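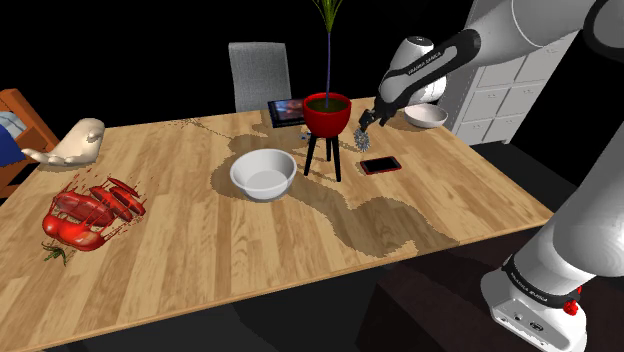

Drolport (novel series)

Drolport is a series of nine hardboiled detective novels set in a port city of the same name. The books were published in paperback by Lumenta and follow an unnamed investigator who rents an office above a ship chandler's shop. Each novel can be read alone, though the later ones refer to earlier cases.

Setting

The city of Drolport is divided by a canal. The docks and the older housing lie on the south side, and the courts, banks and newspaper offices are on the north side. Much of the action takes place in Zekomberg, a hillside district of boarding houses and card rooms. The country is never named. Cars, telephones and prices suggest the early 1950s, but the books are not consistent on this point.

Plot and structure

Most of the novels open with a missing person or a disputed will. The investigator narrates in the first person and usually works on 2 cases at once, which prove to be connected near the end. The exception is the fourth book, The Dorow Ledger, which takes place over 24 hours and deals with a single case, the theft of an account book from a shipping firm. It is the shortest of the series and the only one in which the investigator is not paid.

The police appear less often than in similar fiction of the period. From the sixth book on, an insurance adjuster becomes a regular character and narrates two chapters of the last novel.

Publication

The first printings had plain yellow covers with the title in black. Lumenta later reissued the series with painted covers and corrected a number of errors, among them a witness who changes names halfway through the second book. The final novel appeared in November, after a gap of several years. Its ending leaves the main case open.

Reception

Reviewers praised the dialogue and the use of the city, and found the plots hard to follow. The Dorow Ledger is generally considered the best of the series.

See also

Hardboiled fiction
Private investigators in fiction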